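Kernmont Facilities Forum > Shared Rooms > Paper filing in the brick room

v.pathirana
Posted 9:15 a.m.

Colleagues,

The Heda office has asked for a uniform arrangement of the shared papers before the November review. At present, forms are kept in the shelving bins, on the counter and in at least one desk drawer. I propose that current papers be placed in the black perforated file holder on the white table, and that closed papers go to the shelving unit. Comments are requested from all who use the room.

Vasanthi Pathirana
Office Services

ridwan_p
Posted 9:46 a.m.

I support the proposal in part. The holder is suitable for current papers. I do not agree that it should remain on the table permanently. The table is used for sorting, and a holder, plants and folders together leave less surface for that work. The top of a shelf would serve equally well.

venla.l
Posted 10:06 a.m.

I must disagree with Ridwan. When the holder was kept on a shelf at the Grundenton office, papers were left wherever people happened to be standing. A holder on the table is within reach and is therefore used.

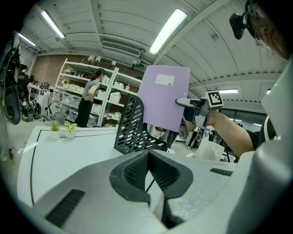
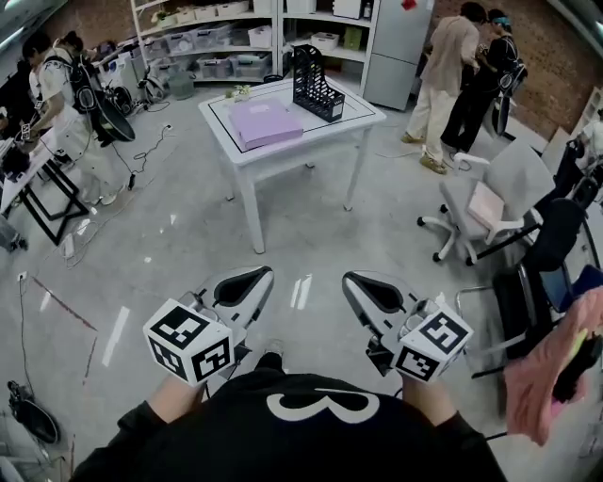

vy.dinh
Posted 11:15 a.m.

Thank you, Venla. I have three requests concerning labels.

1. Each item should carry its label on the side that faces the user. A label on a lid cannot be read once something has been placed on top of it.
2. The wording should match the Seidel list, which has 67 headings. Only 15 of these apply to our room.
3. The bins should be labeled in the same manner as the holder - one system for the entire room.

ridwan_p
Posted 11:46 a.m.

The list is too long for this purpose. I would accept six headings for current papers and no more. On the position of the holder, my view is unchanged, although I would accept a back corner of the table if the plants were moved to the shelving.

venla.l
Posted 1:06 p.m.

The plants should remain where there is light. A back corner is acceptable to me.

v.simoes
Posted 2:15 p.m.

Please note that personal papers are not to be stored in the holder under any arrangement. The same applies to the bins.

Valter Simões
Records

v.pathirana
Posted 3:46 p.m.

The holder will stand at a back corner of the table for a trial period ending with the November review. Six headings will be used, and Vy will prepare the labels. The question of the plants remains open - please send any further comments on that matter to me directly.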